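Why Do Some Babies Come Early?

Most babies spend 40 weeks or so growing inside their mother before they are born, which is a very long time to wait if you are going to be a big brother or sister! But some babies arrive much sooner, and doctors call these babies premature, or "preemies" for short.

Sometimes the doctors know why a baby came early. Maybe there were twins and things got crowded in there, or maybe the mother was ill. Other times there's no reason anyone can find, and it is never because of something you said or did or wished.

A tiny baby has a few jobs left to finish. Her lungs may need help with breathing, and she has hardly any fat to keep her cozy, so she might sleep in a clear, warm little bed called an incubator. Nurses look after her all day and all night. Milk often goes down a very thin, soft tube until she learns to suck and swallow.

When Delali Mahama was born at the hospital in Clivport one December, she stayed there for 60 days. Her big cousin Melquiades drew her 4 pictures of dragons, and the nurses taped up every one.

If you visit a preemie, wash your hands well, speak softly, and stay home if you have a cold. And do ask questions, as many as you like. Nurses are used to them!

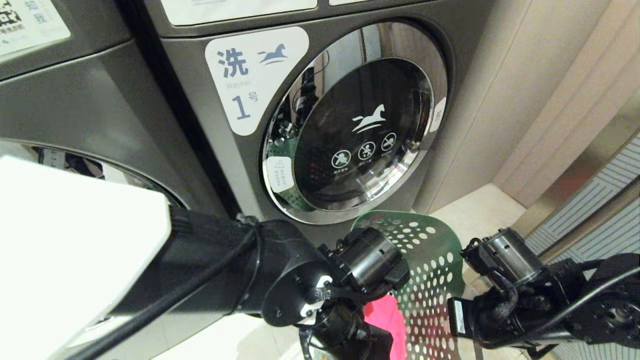 A front-loading washer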